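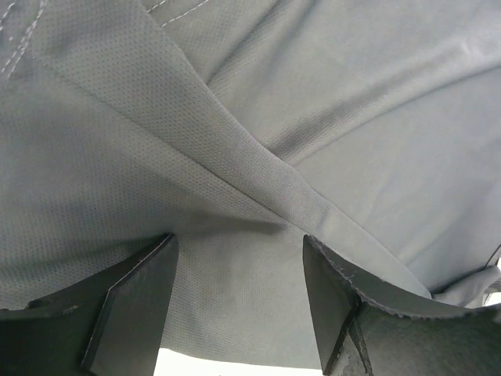 Abbas Alipour cuenta que al tercer día ya se enfadaba con las camisetas y al quinto les hablaba con cariño, y que volvería a apuntarse mañana mismo. Le tocó la ronda anterior, con la versión vieja del kit, y nos dejó escritas cuatro páginas de notas que todavía consultamos cuando discutimos qué cambiar.

Buscamos gente como él para la segunda ronda de pruebas de Homero, el kit de doblado de ropa de Numgate. Se abre en julio y nos hace mucha ilusión, porque por primera vez el kit sale del taller y se instala en lavanderías de verdad: la de Canell y la de Ellwood, las dos con local propio y horario de tarde.

Qué es Homero

Un brazo de sobremesa con pinza de dos dedos, una cámara pequeña montada en la muñeca y el programa que lo mueve todo. Se coloca sobre una mesa corriente y dobla prendas de una en una. Con las toallas se lleva de maravilla. Las camisetas de algodón le salen bien casi siempre. Donde más nos queda por aprender es en la ropa deportiva: los tejidos técnicos resbalan, se escurren entre los dedos y, cuando hay dos capas, a veces la pinza coge una y deja la otra atrás. En la ronda anterior guardamos 1.231 dobleces y los que más nos enseñaron fueron justo los que acabaron hechos un gurruño.

Qué vas a hacer

Trabajarás con el kit en turnos de 4 horas, de 16:00 a 20:00. Preparas las prendas, guías el brazo con los mandos cuando haga falta, lo dejas solo cuando toque y apuntas lo que pasa. Hay una ficha por prenda, corta, con un espacio grande para comentarios (¡úsalo!). También te pediremos que nos digas qué te parece el kit como producto: si el manual se entiende, si la pinza se cambia sin pelearse con ella, si el ruido molesta después de un rato largo al lado.

Las opiniones malas nos sirven muchísimo. En la primera ronda alguien escribió que el botón de pausa estaba «donde no lo encontraría ni su dueño», y ahora está en otro sitio.

A quién buscamos

No hace falta saber de robótica. Nos interesan personas que hayan trabajado en lavandería, tienda de ropa, hotel o confección, o que simplemente doblen mucho en casa y tengan manías al respecto. Pedimos ser mayor de edad, manejarse en español por escrito y poder venir al menos dos tardes por semana durante todo el mes. Se puede trabajar sentado o de pie. Si eres zurdo, dínoslo: los mandos se configuran para las dos manos y tenemos poca experiencia con esa disposición.

Qué ofrecemos

Contrato por el mes de pruebas, formación pagada la primera tarde y 200 euros de complemento para quien complete todos los turnos acordados. El desplazamiento va aparte y lo cubrimos con billete o recibo. Además tendrás acceso anticipado a la siguiente versión de la pinza, con yemas nuevas, que estamos deseando ver en otras manos.

Cómo apuntarte

Escribe a Numgate con el asunto «Homero 101» e indica si prefieres Canell o Ellwood. Cuéntanos en unas líneas qué ropa doblas habitualmente y cuál te saca de quicio. El currículum es opcional. Contestamos a todo el mundo, también a quien se quede fuera de esta ronda, y guardamos los datos para la siguiente solo si nos lo pides en el mensaje.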